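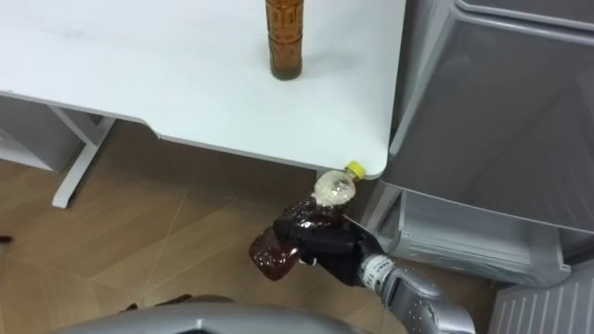 Figure 1. Robot hand holding a bottle with a yellow cap, next to the open drawer.

3. Data collection

3.1 Task

The task set for the Flevuten policy is the transfer of drink bottles between a table and a refrigerator drawer. It was chosen over the block stacking used in the Morrison project because clear plastic is hard for the depth sensor and the drawer leaves little room for the wrist. Each example is one demonstration by a remote operator, stored with joint positions, hand commands and head camera images at 30 frames per second.

3.2 Procedure

The drawer is opened before recording begins. The operator moves one bottle per episode and returns the arm to its rest pose. Cap colour, liquid level and starting position are changed between episodes according to a list drawn up in October. Episodes are cut to 4,000 frames at most.
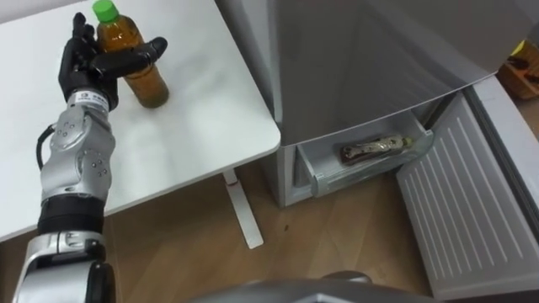 Grasp height was left to the operator. This gave more varied data but made the 2 operators easy to tell apart in the joint traces, and the Ukska loader now mixes their episodes within each batch.

3.3 Rejected episodes

An episode is dropped if the bottle falls, if the hand pushes the drawer, or if the image stream loses more than 3 frames in a row. Failed grasps followed by a good second attempt are kept and tagged "retry". The tags are stored in the Grinusov index and are not shown to the policy during training.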